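The ferry to Dronulstead left at six, and my father missed it. He had walked down from Zelenák with 2 bags and the clock he meant to sell.

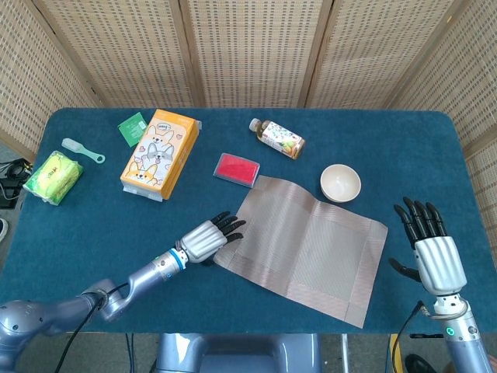 Why hadn't he taken the bus? The bus had stopped running in January, when snow closed the road above the quarry.

He sat on the harbour wall until dark. A woman selling soup let him sleep in her shed, and in the morning she asked what the clock was worth.
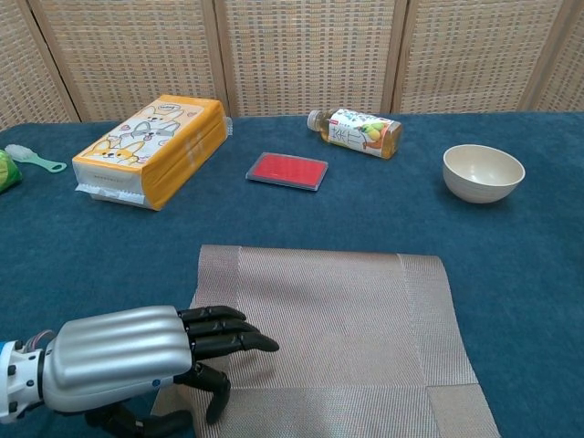

He told her 80, though he had hoped for more. She paid him in coins and hung it over the stove. He caught the next boat and wrote to us from the other side, asking my mother what time it was at home.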